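The odd drawer, without the drawer

Savita Tyagi has never owned a junk drawer, and she would like this noted. What she has is a metal bin, scuffed grey and a good deal larger than any drawer, in which the stray objects of Gestedcombe wait to be told where they live.

She sorts house clearances for Sevico, a firm of 3 people and 2 kettles. "Crockery is easy," she says. "Crockery goes with crockery. It's the tape measure that ruins your afternoon."

Her colleague Harish Bangera takes a harder line. He believes every object belongs to a room, and that a toy found in a kitchen is a kitchen toy until someone proves otherwise. They have been arguing about this for 14 years.

"Harish would file his own mother under Hallway," says Tyagi.

"She likes the hallway," says Bangera.

Their method, such as it is, was settled on a job in December that produced 119 labelled boxes, most of them labelled Misc. Now anything that can't be placed at once goes into the bin, spread out so that each thing can be seen. No piling. A pile, Tyagi says, is just Misc with a slope.

I ask what counts as hard to place. A white plastic scoop, she says, could be for flour, rice or cat litter, and you want to be fairly sure which. The plush dolphin, pink and white with its tag still on, she would put with the soft toys. Bangera would put it in the bathroom. The orange dinosaur they agree about, and neither seems pleased.

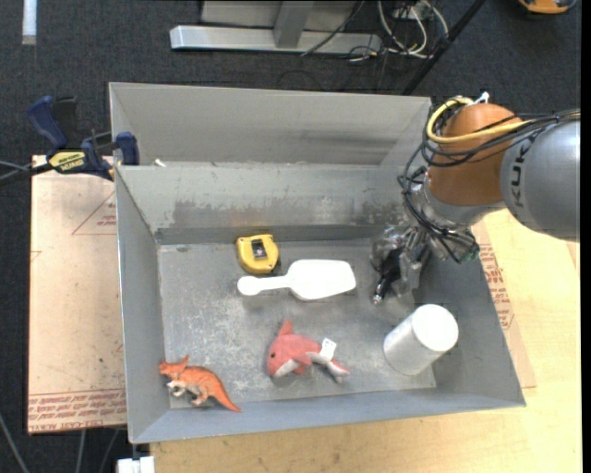
What she keeps at home

Very little, and none of it in a bin. "I've got a shelf," she says. "Harish has seen it — he thinks it's a hallway."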